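Sorting the Odds and Ends Bench (Without Losing a Whole Weekend)

My worktable collects things. Pipe fittings from the sink job, switches I swore I'd wire up in September, a roll of tape that belongs in the other room, a bag with who knows what in it. For a long time I'd just shove it all to one side and work in whatever space was left, which got smaller every week. These days I do a proper sort every other Wednesday evening, and I can get through the whole table in 42 minutes if I don't stop to play with anything (I always stop to play with something).

You need three things: a soft mat, a plate, and somewhere for the sorted stuff to end up. I use a gray felt mat because little parts don't skate around on it and the tabletop doesn't get scratched. Any thick felt will do. Mine came from Ulow and I've had it long enough that it has gone a bit fuzzy in the middle.

Start by pushing everything off the mat. Big things go to the left or the back, standing up if they'll stand. Control boxes and switches I line up by size, buttons facing up, long ones in front and short ones behind. Don't stack them! The mushroom buttons stick up too far and you'll end up with a leaning tower.

Next, put the plate in the middle of the mat. Yes, a regular dinner plate, the kind with a raised rim. I tried a baking tray first and hated it — everything slid down to one end the second I bumped it. A plate keeps small pieces together, and a plain color makes white plastic easy to spot.

Now go through your fittings one at a time. Pick one up, look through it for grit or old glue, and decide what it is. Tees go on the plate. Straight pieces stay off to the side on the felt until you've seen them all. I like to turn each tee so an opening faces me, and then I can check the inside without picking it up again.

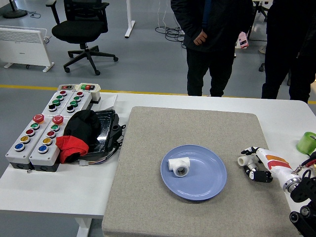 Poojary wrote in to say that sorting by shape is backwards and you should go by diameter first, then shape, or you'll end up with a lovely pile of tees that don't fit any pipe you own. Fair point, and for a big collection I'd go that way too. With a small batch I still find shape quicker, and I check sizes when I'm bagging up.

Speaking of bags. Once the plate is full, tip it into a zip bag and write the size on the outside with a fat marker. I keep 14 bags in a Skerkero drawer unit, and the straight pieces get the top drawer since I use those up fastest. Anything with dried cement inside goes in the trash. I used to save those "just in case" and I have never once needed one.

Cables come last. Coil each one loosely, wrap a bit of tape around it and fold the end over to make a tab, so you can peel it off later without swearing. Loose connectors with thin wires get their own bag — they snag on everything, and I've pulled one apart that way already.

Wipe down the table, shake the mat outside, and put the plate back on it ready for next time. If you've got papers lying around from manuals, slide them into a folder now, or they'll be under the next pile by Friday. Mine are, as I type this.

Contact | © Dultdale Workbench Notes | Back to top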